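Le film à message mérite mieux qu'une tournée des festivals
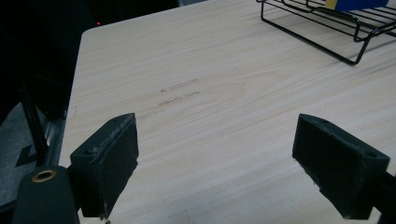

À qui s'adresse un film social ? Aux gens dont il raconte la vie, du moins sur le papier. Dans les faits, il est surtout vu par des spectateurs de grandes villes qui découvrent le problème en s'asseyant et l'oublient en reprenant leur manteau.

J'ai repensé à cette question en voyant « Le Puits de Weerakoon », le deuxième long métrage de Tahsin Siriwardena. Le sujet tient en une phrase : un village dont l'eau est devenue impropre à la consommation, et une institutrice qui tente de faire venir un laboratoire pour le prouver. Le film dure 65 minutes. Il a été tourné avec des habitants, en 30 jours, pendant la saison sèche. Il a ensuite passé un an et demi de festival en festival, avec un accueil poli et deux prix, avant qu'une seule séance soit organisée dans la région où il a été fait.

Je ne reproche pas à Siriwardena d'avoir accepté les invitations. Un cinéaste sans distributeur va là où on lui paie le billet. Je reproche au système d'aide de considérer que le travail est terminé quand le film a été sélectionné quelque part. Le dossier de financement comporte six pages sur la stratégie internationale et un paragraphe sur la diffusion locale, où il est écrit que celle-ci « sera envisagée ultérieurement ». J'ai lu la même formule dans d'autres dossiers, presque mot pour mot.

Il faut dire aussi que le film est bon, et que cela complique les choses. Les scènes de classe sont justes. L'institutrice n'est pas une sainte, elle ment à un parent d'élève et se trompe de formulaire. La longue attente devant le guichet de la sous-préfecture est ce que j'ai vu de plus précis sur l'administration depuis longtemps. La musique est en trop dans le dernier quart d'heure, et le personnage du frère disparaît sans qu'on sache pourquoi. Ce sont des défauts ordinaires. Un film médiocre qui ne rencontre pas son public ne dérange personne, celui-ci aurait dû être montré partout où l'on boit l'eau d'un puits.

On me répond en général que les salles manquent. C'est exact. À Fudatdale, le dernier cinéma a fermé et le bâtiment sert d'entrepôt. Mais la projection de juillet s'est faite dans la cour de l'école, avec un drap tendu et un projecteur prêté par Movico, et elle a réuni jusqu'à 500 personnes. Le débat qui a suivi a duré plus longtemps que le film. On y a parlé de la pompe, du prix des analyses et de la route, assez peu de mise en scène. Un homme a contesté une scène entière, celle de la réunion, en expliquant que le maire n'aurait jamais laissé parler l'institutrice en premier. Il avait sans doute raison, et aucun jury n'aurait pu faire cette remarque.

L'autre objection est plus sérieuse. Elle consiste à dire qu'un film n'est pas une campagne de santé publique, et qu'à force de lui demander d'être utile on finit par obtenir des tracts. Je connais ces tracts. Le fonds Dernetti en a financé plusieurs, tous bien intentionnés, avec un médecin qui récite et un enfant guéri à la fin. Personne n'a envie d'en voir davantage. Seulement, je ne demande rien au scénario. Je parle de copies, de sous-titres dans les langues locales, d'un véhicule et d'un technicien, toutes dépenses qui interviennent une fois le film achevé et qui n'en changent pas un plan.

Une règle simple suffirait pour commencer : le dernier versement de l'aide serait lié à un nombre minimal de séances dans la région du tournage, avec un budget prévu pour elles dès le départ. Les producteurs s'en plaindraient la première année. Ils se plaignaient aussi de l'obligation de sous-titrer, qui figure aujourd'hui dans tous les devis.

Siriwardena prépare un troisième film, sur les chauffeurs de bus. J'espère que les chauffeurs le verront avant moi.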